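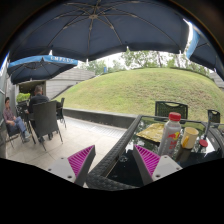

Comparing two sets of finger pads on a hand-held gripper is one of those jobs that sounds like an afternoon and ends up eating most of a week, and I would like to save you a few of those days. I have been through it three times now, first with the old Potgate fingers and then twice with the Tisa ones, and the method below is the one I keep coming back to. You don't need a lab for it. You do need a spot with real daylight, a table you can walk all the way around, and a few things to pick up that are different enough to tell you something. A patio table does very nicely: a glass top with a wicker rim gives you a glossy surface and a rough edge in one place, and a plastic bottle, a mug with a handle and a small jar with a lid make three very different grasps. The ribbed magenta pads are the ones I'll call set A from here on. Set B is the smooth pair that comes in the same Pettigrew bag.

What you'll need

The hand-held gripper with its camera already mounted
Both sets of pads
The small hex driver
A soft cloth and some rubbing alcohol
A notebook, or a patient friend like my neighbor Loretta Alcantara, who wrote down all my numbers for me and only complained when the wind picked up

Step 1. Fit set A and check the view

Wipe the inner faces of both fingers with a little alcohol and let them dry before the pads go on. Press from the bottom of the pad toward the tip and hold it there while you slowly say the alphabet (I do it out loud, you may be more dignified). Then open the fingers all the way and look at the camera picture. You want both fingertips in view, one on each side, with the table between them. With a wide lens, anything straight will bend near the edges, and a table rim can bend quite sharply down by the fingers. Leave the lens correction off for now. The Wisau software takes care of it later, and correcting twice made a real mess of my first batch.

Step 2. Set your exposure outdoors

Glass is the hard part. A dark glass top throws the sky right back at the camera, and if the exposure is on auto, every reach toward the table makes the picture pump brighter and darker. Get yourself under some shade, point the gripper at the tabletop, lock the exposure there, and leave it locked until you have finished both sets. I know it's tempting to touch it up between rounds – please don't!

Step 3. Do your reaches

Pick one object and stay with it for the whole round. Come in level, close gently, lift to the height of your chin, hold, and set it back down. Say "good" or "slip" as you let go so your helper can mark it. Then go on to the next object. For the mug, do half your reaches on the body and half on the handle, and keep those in separate columns, as they behave like two different things.

Step 4. Swap to set B and repeat

Same objects, same chair, same side of the table. Peel the old pads from the tip down so you don't stretch them.

How mine came out

By the time we quit we had 338 reaches with set A and 239 with set B, so I compared them as shares of the total. The ribbed pads did better for me on round things, lids especially. The smooth ones were kinder to handles, where the ribs liked to catch and twist. Marites Manalastas ran the same routine indoors and liked the smooth pair better overall, so do try it where you plan to work.

One last bit of housekeeping: copy your recordings off before you change any settings, and write the pad set on the folder name. I have a folder called "new new test" and I still don't know which pads were on.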